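Resources > Access to Records > Requesting a Closed File

How to Request Review of a Closed Inquiry File

Nov 9, 2024 | By Golshifteh Azimi
Last updated: Nov 9, 2024

Families and their representatives may ask the Clarincombe Archive to review a file that remains closed on security grounds. The steps below apply to records of the Drolley and Ostside inquiries. Court records follow a separate procedure.

1. Identify the file. Consult the public register and note the full reference number. The register lists 2,020 files, of which 621 are closed in whole or in part. If the reference is unknown, give the name of the person concerned, the place, and the approximate year.

2. Establish your standing. Relatives should enclose a copy of a birth, marriage, or death record. A lawyer or support organization must enclose a signed letter of authority. Originals should not be sent.

3. State what you are asking for. A request for "everything" is usually returned for clarification. Name the type of record sought - a witness statement, a medical report, a transfer order - and the event to which it relates.

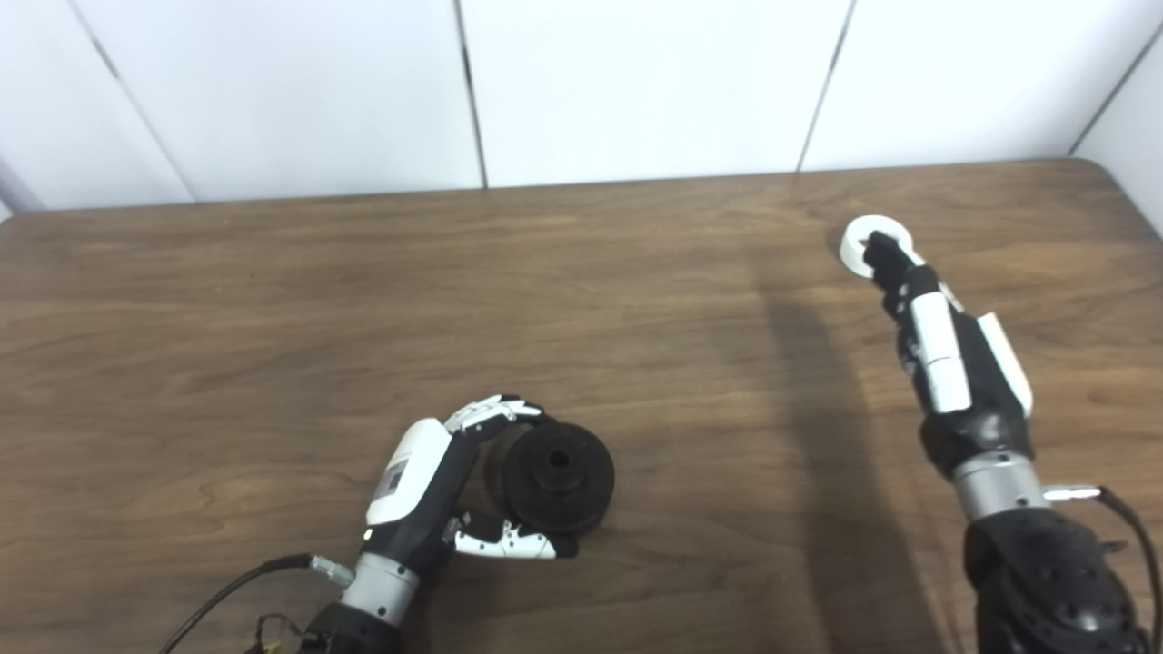

4. Address the public interest. Explain in your own words why disclosure matters and why the stated ground for closure may no longer apply. Legal argument is welcome but is not required. If part of the information has already been published, attach the relevant pages.

5. Submit the request by mail or at the reading room desk. Keep the receipt, which carries the date from which all time limits run.

The review officer will reply in writing within 12 weeks. The reply will grant access, grant access with passages removed, or refuse. A refusal must name the ground relied upon and the office that raised it.

An applicant who disagrees may appeal within 6 weeks to the Kiani Panel, which reads the unredacted file in private. New evidence may be added at this stage. Appeals received after the deadline are accepted only where illness or late delivery of the decision can be shown.

Files opened on appeal are added to the public register each April, unless the family has asked that they be withheld from general readers.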